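3. Gathering the examples

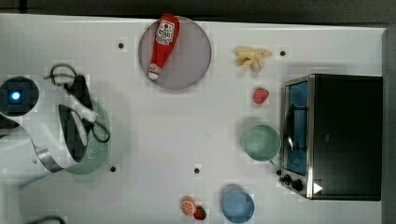

Figure 3. The arm at the play-kitchen table, gripper over the colander.

So how many examples does a learner like ours need before it stops embarrassing us?

Fewer than we feared, as long as they differ from one another in the ways that matter. Our first go at this used a big pile of examples that were all nearly the same, and the learner got very good at one arrangement of the table and hopeless at any other. The set we describe in this section has 279 examples in it, which is small by the standards of the field, and it did better than the big pile on every task we tried (Section 5 has the full table, and the one place where it only just did better).

3.1 Who did the driving

Two of us drove the arm, me and Jae-hoon Cho, and we drove it by hand from a small controller with the arm copying our wrist. I mention this because it matters more than I expected. Jae-hoon is quick and goes straight at things. I dither. I come in high, hover, change my mind about the angle, and then go down. If you plot my paths next to his you can tell us apart without reading the labels, and so could the learner, which for a while produced a sort of average of the two of us that hovered briefly and then lunged. It was very funny to watch and no use at all!

We thought about throwing my examples out (I voted for this, Chaminda Howlader voted against). In the end we kept them and gave the learner an extra input saying who was driving. At test time we set that input to Jae-hoon for everything except crowded tables, where the dithering seems to help. I'd like to claim we predicted that. We found it by trying both.

3.2 Laying the table

Every example starts with somebody laying the table. Early on we did this however we liked, and however we liked turned out to mean much the same way each time, with the big things to the back and sides and the small food scattered in whatever gap was left. People are dreadful at being random. So Chaminda wrote a little script, which we call Workneh after the street the lab used to be on, and it deals out a starting layout before each example: which objects, which part of the table, which way up. You follow it to the letter even when it looks silly, and it often does look silly. A ketchup bottle lying slantwise across a plate is the sort of thing you'd tidy away in your own kitchen, and for us it was useful, as the learner has to cope with one object resting on another without assuming that the two come as a set.

We had three rules on top of the script.

The toaster oven could move between sessions but never within one. It's the heaviest thing we use, and shifting it means checking the arm's reach again.

Small food (strawberries, orange slices and so on) had to be reachable at the start. We allowed it to be touching something else, but not wedged.

Anything with a cord or a loop on it was left as it fell. We didn't tidy loops before starting. This was a decision we argued over for a good week. Jae-hoon felt the loops would swamp everything else, because a gripper that brushes a cord can drag the whole object, and you then have an example that is mostly about the drag. My feeling was that a kitchen is full of things that drag. We kept them in and marked the examples where it happened, so that anybody who wants to leave them out can do so.

3.3 What one example contains

One example is a single instruction, carried out once, from the arm at rest to the arm at rest. We store the joint positions, how far the gripper is open, the pictures, and the sentence that was read aloud at the start. The sentences are plain. "Put the strawberry in the bowl." "Move the cup away from the orange." We wrote them ourselves at first, then asked people from down the corridor to write some too, and theirs were far better. Mine all began with "put". Someone in accounts wrote "pop that red thing over by the oven", which has two red things to choose between if there's a strawberry and a ketchup bottle on the table, and that kind of muddle is worth having in the set. Where a sentence really could mean either, we let the driver pick and wrote down which one they'd picked.

We didn't cut out the pauses. If the driver stopped to think, the stop is in there. Our colleagues on the Cullen project trim theirs quite hard and I can see why, as a learner fed on pauses will pause. But trimming also takes out the little corrections that come straight after a pause, and those turned out to be the most useful seconds in the whole set. What we do now is keep everything on disk and give less weight to the still parts when training.

3.4 Keeping and chucking

We threw away 40 examples, and I want to be open about what went, as papers in this area tend to be a bit coy on the subject. Most were thrown out because the recording was faulty: a dropped stretch of joint readings, or pictures that had drifted out of step with the arm. A few went because the driver did a different thing from the sentence by accident. Nothing was thrown out for being clumsy. A fumbled grasp that gets put right is a good example as far as we're concerned, and one that never gets put right is still kept, with a mark saying the job wasn't finished.

Those unfinished ones number 23. We train on them only up to the moment where the driver gave up, which is a judgement call, and it was made by whichever of us hadn't been driving. Where we disagreed about the moment we took the earlier one.

3.5 Things we'd change

The gathering was done over the course of June and it shows. By the end both drivers had got better, so the late examples are smoother than the early ones, and since Workneh was still being fiddled with in the first week, the early layouts are also a bit plainer. That means neat driving and busy tables go together in our set, and a learner could easily pick up on that. We checked by training on the first half and then on the second half alone, and the gap was there, though smaller than I'd feared. Next time the script gets finished before anyone touches the arm.

I'd also want more than two drivers. Labelling who was driving helped, but it gives the learner two habits to choose from and no sense of what lies between them. The Brurnden group have kindly offered us a few afternoons of their people's time, and Chaminda is rewriting the controller notes so that someone new can get going without one of us standing behind them making noises.

Last, the store itself. We kept everything in Paltex, our own in-house format, mostly out of habit, and converting it for release took far longer than the gathering did. The converted files, the layouts, the sentences and the list of what was thrown away are all in the release, with the faulty recordings in a folder of their own. The fields are explained in Appendix B.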